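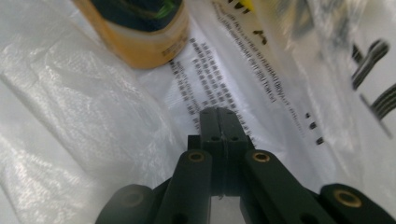
Notebook, June, bag unpacking task

Started 8:40. Both grippers charged, cards wiped, tips checked. Gripper 2 had play in the left link again, so I snugged the screw and put a paint mark on it. If the mark has moved by the next session we swap the whole arm.

Target for this task is 2,000 accepted episodes. Count at the start of today was 1,457. An episode is one item out of one bag and set down on the table, hand opened, hand backed off at least a forearm's length. Two items in one take is two episodes, but only if there is a clear pause between them. I have been splitting those by hand and it is slow. Maham Sethi has a script that splits on jaw width. It works on the box task. On bags it cuts too early, since people open and close the jaws a few times feeling for the item before they get it.

Morning block, printed white bags. These are harder than the clear ones from the Mornuria set. Inside the bag the camera gets mostly white wall with lettering showing through, and the tracking leans on whatever texture it can find. When the wall has print on it the tracker locks on to the print. Fine while the bag holds still. As soon as the bag moves with the hand, the tracker decides the hand has stopped. I looked at the pose traces from the first twenty minutes and there are flat spots where I know I was pushing forward.

Things tried for that:

Taped the bag bottom to the table. Fewer flat spots. Also makes the task too easy, as the bag no longer slides when you pull. Dropped it.

Slower entry. Helps some. Took the approach from one quick reach to a reach with a short stop at the mouth of the bag, so the tracker has the room in view a bit longer before it loses it. Keeping this. Added to the instruction sheet as step 3.

Second hand holding the rim. Good traces, but then it's a two-hand task and the policy will only have one arm. Only keep these if the left gripper is recording too. I marked the takes that had a bare hand in them as reject.

Exposure. The white plastic pushes it down and the gripper goes to a dark shape with bright rings where the bushings are. Locked the exposure one step up. The walls blow out a little in the folds but the fingertips have edges again. I'd sooner lose the folds than the tips.

Bottles. Smooth ones lying at a slant are the worst of the lot. With the jaws coming in straight you get the shoulder, it rolls, and you chase it into the corner. What works is to come in with the jaws nearly closed, get beside the bottle, then open and rotate the wrist. Please don't clean these up by restarting the take. A miss followed by a recovery is worth having, provided the item comes out in the end. If it doesn't come out, say "fail" out loud and stop, and I'll file it under failures. We don't train on those yet but Grímsdóttir asked to have them for the success detector.

Also, coming in nearly closed matters for the plastic. With the jaws open on the way in, the tips catch the side wall and pull a fold of bag in with the item. A few takes from last week have the whole bag leaving the table. Those got through review as good because the item did end up where it should. I pulled them today. Review rule is now: bag stays on the table or it's a reject.

Break at 10:30. Swapped batteries.

Second block, mixed contents, same bags. Let the other person load the bag with their back to me so I didn't know the order. This makes a difference. When I load my own bag I reach straight to the item, and the search part is missing. Everyone should do it this way from now on. If you are working alone, shake the bag before you start.

Totals after review:

Accepted: 77
Rejected: 65

That is a bad ratio, and most of the rejects are tracking from before the slower entry. After step 3 went in they dropped off a lot. Running count for the task is now 1,534. I haven't subtracted the pulled ones from last week yet, so the sheet is a little high until I do.

Upload to the Urau drive started 12:15, finished before I was back from lunch. Checksums match. Cards not wiped yet, leaving them until the conversion has run.

Conversion: the Skitus converter still drops the last second of each take if the jaw log ends before the video. Worked around it by padding the log with its last value. That's a patch in my local copy only. Someone should put it in the main branch, probably me.

Looked at how varied the set is, which I should have done sooner. Too much of it is one table, one lamp, bag mouth facing the operator. The policy trained on the first batch goes in well when the mouth points at it and wanders when it's turned. So for the next sessions: turn the bag a quarter each ten episodes, use the low table for at least one block, and put some bags in lying down. Bags on the floor too if anyone's knees are up to it.

Labels. I had been writing "get bottle" for anything bottle-shaped. Maham wants the item plus where it started, so "bottle, leaning on wall" or "bottle, flat on bottom". I redid today's. Older ones still have the short label.

To do
- swap left arm on gripper 2 if the paint mark has moved
- subtract last week's pulled takes from the sheet
- relabel older bottle takes
- try the splitter with a longer minimum gap
- more bags, plain ones this time, no print, so we can compare the traces
- new tip pads, the ones on gripper 1 are getting shiny

Packed up 4:50. Grippers on the charger, bags left in the crate under the bench.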